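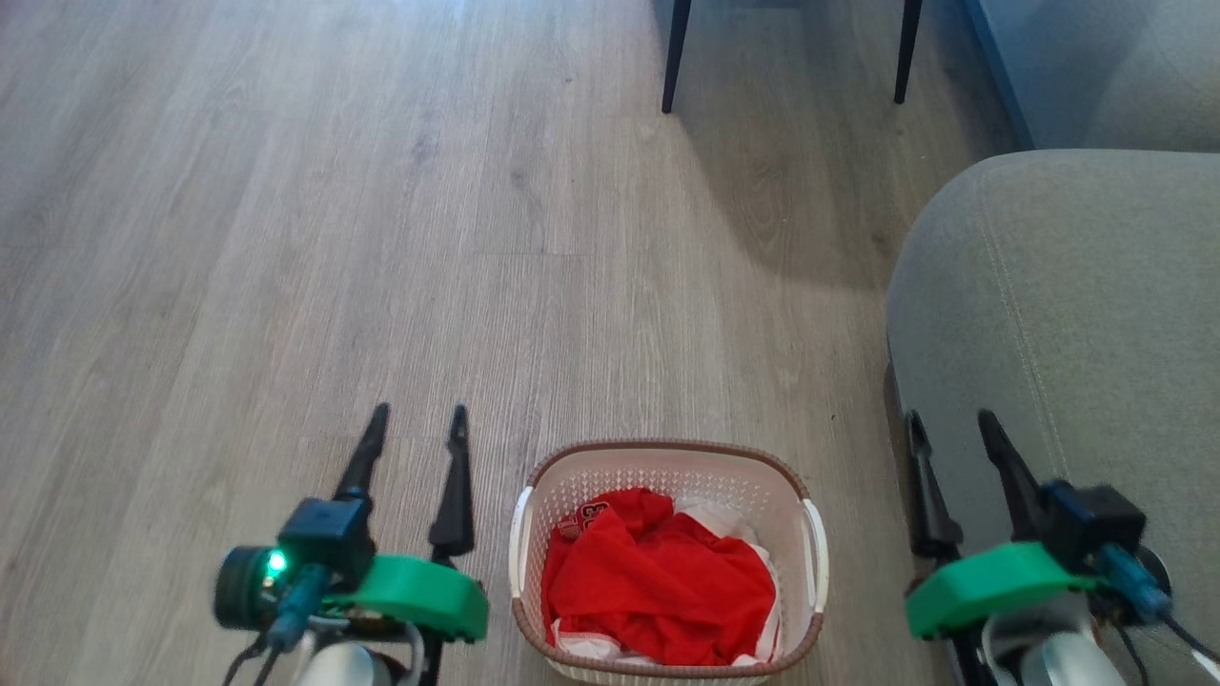
Floor, sofa, washing. The state of play at lunchtime.

Right, quick one as I've got to be out the door in a bit. New floor is down! Well, nearly. Five packs of the pale greyish planks (Skalten, the cheaper range) and we're into week two of living with it. I love it. Shows every crumb but I love it.

The old carpet was 13 years old and smelled of it. Gone. Took two trips to the tip – wish I'd done it in November when I first moaned about it on here.

Sofa stays. Went back and forth on that for ages, the Rampersad place in Stiltstead had a nice blue one but it was almost 700 quid and the grey one is perfectly fine. Also it goes with the floor, by luck. Skirting still to do. Dont ask.

Anyway the washing. The basket with the brown woven-look rim has been the best thing I've bought all year, holes all over so things don't go musty, handles at both ends so I can carry it against my hip and still open a door. The red top is in there again. Always the red top. It goes on its own because I've had pink pillowcases before and I'm not going through that twice. Inside out, cool wash, no tumble dryer or the lettering starts to peel.

New rule is no basket left on the floor overnight. Lasted two days so far. We'll see.

Still want a rug. Something thin so teh chairs slide back alright. Ideas welcome, got to run.

Comments (3)

cendelau: Floor looks lovely. Did you put underlay down first?

mossyback: White vinegar in the rinse for the red one, worked for mine

cendelau: Flatweave for the rug – the thick ones catch on chair legs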